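Chapter 6
What's in the Bottle? Solutions and Mixtures at Home

I keep a pump bottle by my bathroom sink, and I've probably learned more chemistry from it than from my first college course.

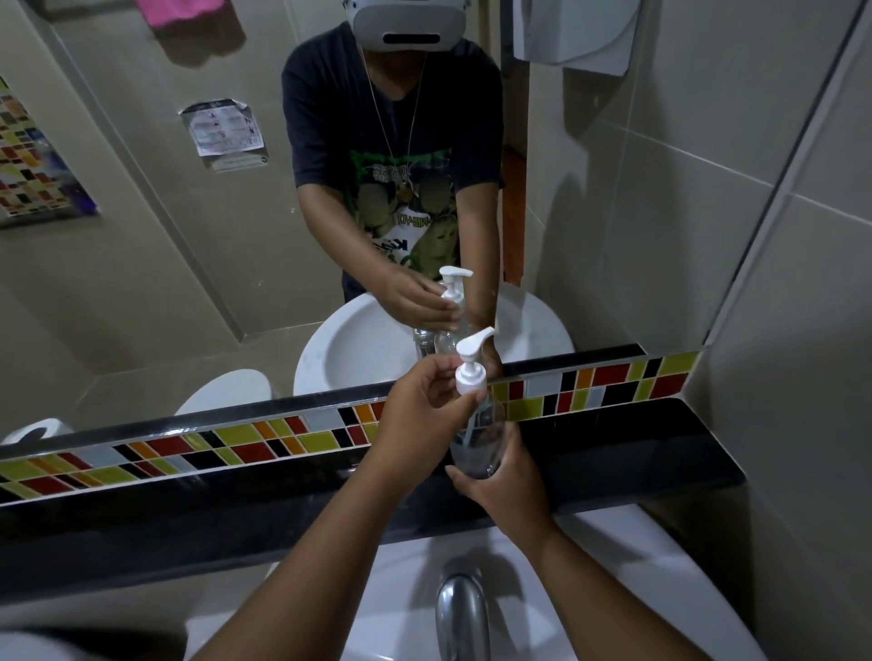
6.1 Clear doesn't mean simple

Pour some salt into a glass of water and stir. The salt disappears, but take a sip and you'll know it's still in there (please only taste things from the kitchen, never from the lab!). What you've made is a solution -- one substance, the solute, spread so evenly through another, the solvent, that you can't see the pieces anymore.

Most of the liquids we wash with are mixtures like this. Water does the dissolving, and then you've got cleansers, salts, maybe something to make it thicker and something to make it smell like lemons. When I taught evening classes in Clustton, I used to ask students to bring in a label from home and circle every word they didn't know. One label came back with almost the whole thing circled, and we spent two weeks on it.

6.2 How strong is it?

Say you dissolve 40 grams of sugar in enough water to make 100 grams of syrup. Your syrup is 40 percent sugar by mass. That's really all concentration is -- how much of the stuff you have, compared with the whole mixture.

Before you read on, try Problem 1: how many grams of water are in 204 grams of that same syrup?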